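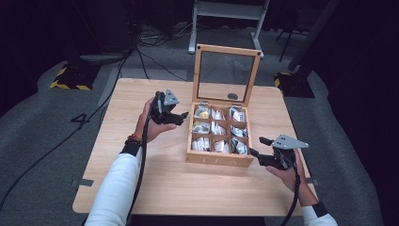 3.2 Planeamento da disposição dos retalhos

Antes de cortar qualquer tecido, as participantes do ateliê Drusora decidem a disposição dos blocos numa folha quadriculada ou diretamente sobre a mesa. A grelha de três por três é a unidade mais usada pelas principiantes e corresponde ao bloco tradicional de nove retalhos. A sua lógica é a de qualquer caixa com divisórias, como a caixa de chá em madeira da Figura 1, com nove compartimentos separados por tabiques finos: cada posição tem vizinhas fixas, e a posição central toca em quatro delas por um lado inteiro. Nas entrevistas, a escolha do tecido central foi quase sempre a primeira a ser descrita, e a dos cantos a última.

Figura 1. Grelha de três por três numa caixa de chá com divisórias.

O corpus reúne 200 blocos cosidos no ateliê e 685 amostras de tecido de algodão, catalogadas segundo a cor dominante, a escala do estampado e o sentido do fio. Os blocos foram medidos depois de passados a ferro, sempre pelo avesso. Excluíram-se dois blocos cujas margens de costura tinham sido aparadas antes da medição. As amostras provêm de duas coleções, Alta e Kimau. A primeira é composta por estampados miúdos sobre fundo claro; a segunda, por lisos e riscas. Não foi possível determinar o lote de tingimento das peças mais antigas da coleção Kimau, pelo que estas não entram na comparação de cores da secção 4.

O registo das decisões de disposição seguiu a ficha Ljungberg, com uma alteração: o campo «motivo» foi desdobrado em «contraste» e «repetição». As participantes preenchiam a ficha no fim de cada sessão, com o bloco à vista. Quando um retalho era trocado depois de alfinetado, anotava-se a posição de origem e a de destino. Ao todo foram registadas 1733 trocas, a maior parte entre posições contíguas da mesma fila. As trocas que envolviam o retalho central foram raras e concentraram-se nos blocos feitos só com tecidos da coleção Alta, em que a diferença de escala entre estampados é menor.

A recolha terminou a 1 de fevereiro. As fichas com posições ilegíveis foram devolvidas às autoras para correção e as que não regressaram ficaram fora da contagem. Os critérios usados para distinguir contraste de valor e contraste de cor são apresentados na secção 3.3.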